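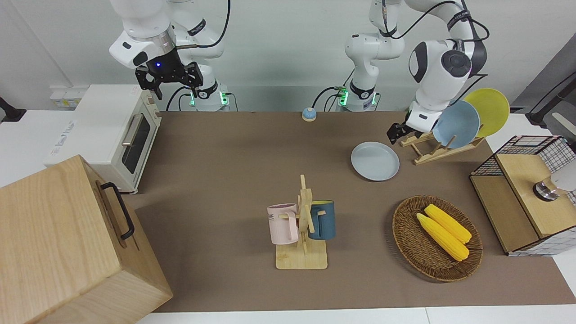 Plates are where I want to start, and I know some of you were hoping for knives. Sorry! This handout goes with the second session of Small Kitchen Setup, the one on putting dishes away, and I've typed it up more or less the way I said it, side remarks included. My own rule for counters is that every plate should have a standing place, because a plate lying flat on the work surface takes up more room than almost anything else you own. Take the gray-blue one out on the mat while the light blue and the yellow stand in the rack. The two in the rack share a strip of table you could cover with a magazine, and the one lying down has a whole patch to itself. Same sort of plate, very different appetite for space.

If you missed session one, get the notes from Abdul-Rahman Amegashie. He has the sign-up sheet for July too.

Words I'll be using

Footprint: the patch of counter a thing covers when you leave it alone.
Reach: how far your hand travels from where you stand when you work. (Stand properly when you measure this. Leaning is cheating.)
Parking: anything set down "for a minute."
Home: where the thing goes when the minute is up.

I got "parking" from my aunt Uta, who used to walk through the house calling it out like a meter maid. You can laugh, but I still hear her every time I put a cup on the piano.

Vertical storage

A rack with slots, a post with pegs, hooks under a shelf – they all do the same job, which is to trade footprint for height. Most home kitchens have plenty of height going spare and very little counter. The kitchen in the Bollen reading has 19 inches of clear counter next to the sink, and the family of four who cook there manage fine. Please read it before next time, it's only 9 pages and half of that is drawings.

Mug trees get a bad name, I think because people overload them. Hang the mugs you use every day and put the rest in a cupboard. A post that's full all the way round means you have to unhook one mug to get at another, and then the first one gets parked, and off we go. Spread the weight on both sides while you're at it. Two mugs on one side of a light base will make it tippy.

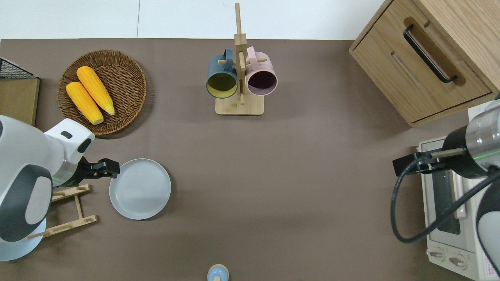 Now, baskets. I love a basket and I own far too many. A shallow round one is good for food that you'd like to see and eat soon: corn, lemons, a few tomatoes. It's bad for anything small, and really bad for anything you want to forget about, as you won't be allowed to. Corn on the counter is there for tonight's supper. If supper is three days off, it goes in the fridge with the husks still on.

Somebody asked whether a basket counts as parking. Good question, and I waffled a bit in class, so let me try again. If the basket lives there and the food passes through, the basket is home. If the basket itself moves every time you need to chop an onion, you're parking a basket.

Putting plates in a rack

We did this slowly and I'd like you to do it slowly at home as well, at least once. Clear a landing spot beside the rack first. Pick up the plate by the rim, tip it up before it gets to the rack, and line up the bottom edge with the slot. Then lower it. Most chips happen when people bring the plate in flat and turn it at the last second, so the edge knocks the one behind. 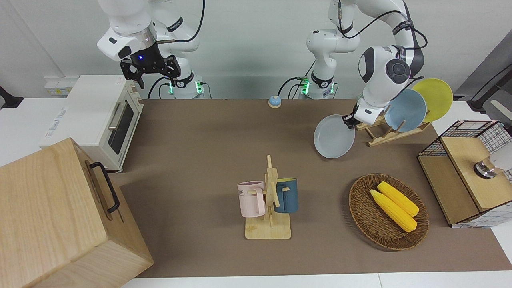

Fill from the back toward the front if you can. You'll be putting each plate down in front of the last one and your hand never has to squeeze in between. The biggest go at the back for the same reason. With plates that are all one size it doesn't matter much, though I like to keep the same color order so I can tell at a glance which one is missing (yes, my kids think this is nuts).

Pronard, in the second reading, wants plates out of the rack and into a cupboard as soon as they're dry. Dogbe says leave them, the rack is the cupboard. I'm with Dogbe in a small kitchen and with Pronard in a dusty one. Mine is both, so I go back and forth.

A word on toaster ovens

They're the biggest footprint on most counters, so place yours first and fit the rest around it. Leave room for the door to come all the way down, plus space in front for a hot tray. Mine runs at 400 degrees most evenings and I've got the scorched bread box to prove it. Keep the wooden things well away from it, please, and anything woven.

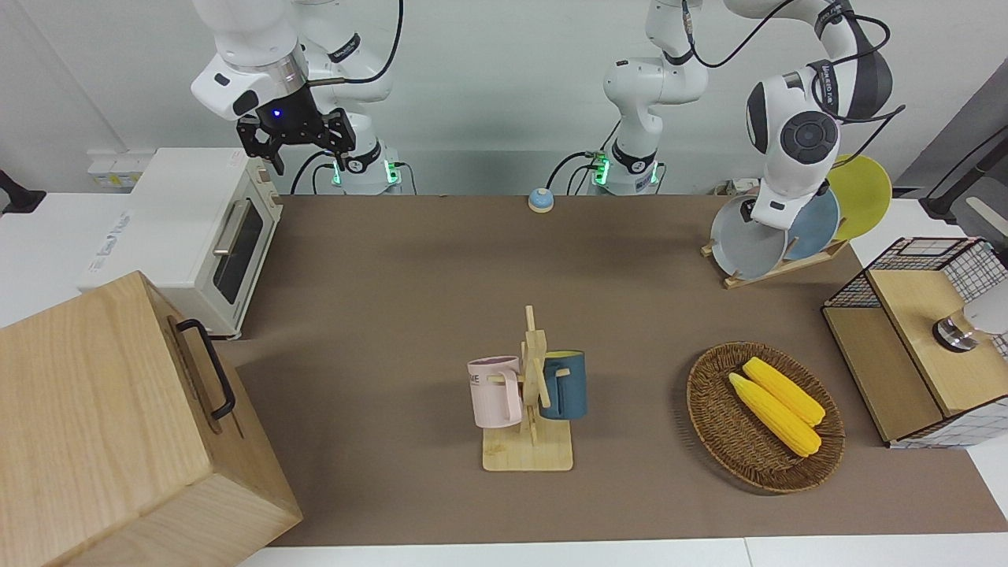
For next time

Draw your counter from above, to scale if you can stand it. Mark each thing's footprint and write P or H on it for parking or home. Then pick one P and find it a home for the week. Bring the drawing to room 105, and bring a pencil, I'm always short of pencils.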